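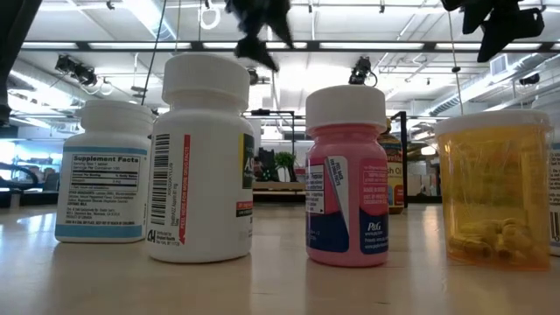

Morning everyone, can you hear me at the back? Good. I'm the one who's been emailing you about wetsuits.

(Slide 1: course map. Leave it up.)

So, the Stasetmont Triathlon, what's changed and what you need to do before Friday. I've got eighteen slides and Seung-woo has promised to wave at me if I waffle.

Start with the swim. Same lake, new start. We used to set off from the slipway and it was carnage, I still have the elbow marks. This July you'll go off in waves from the pontoon, two minutes apart. Your wave is on your swim cap. Please don't swap caps with your mate because you like the colour!

(Pause for the cap story if they look awake. Skip if not.)

Bike next. One lap now, out through Scanlon and back over Heler Hill. The total climb is 1,219 metres, and yes, I've ridden it, and yes, I got off and pushed for a bit near the top. Road's open to traffic all the way round, so keep left and no headphones. Drafting gets you a penalty, and Pádraig Ó Conaill is running the motorbike marshals again, so good luck arguing with him.

(Slide 7: the bend at the bottom of Heler. Point at the gravel.)

Look at that bend. Brake before it. I'll say it again at the race briefing and you'll be sick of me.

Run is flat, two laps of the park, water at every turn. You pick up a wristband at the end of lap one. No band, no finish time.

Relay teams, we've got some 104 of you signed up so far, which is brilliant, I thought we'd get a handful. The timing chip is your baton. Hand it over inside the pen, ankle to ankle, and do practise the strap with cold fingers.

(Slide 12: transition. Mention Drudier are doing the racking.)

Racks are numbered and you can't move. Bike in the night before if you can, the car park's horrid at six in the morning.

Entry changes close Friday at noon. Swapping from solo to relay is fine, just use the form, don't text me.

Right, questions. Someone always asks about parking, so who's going first?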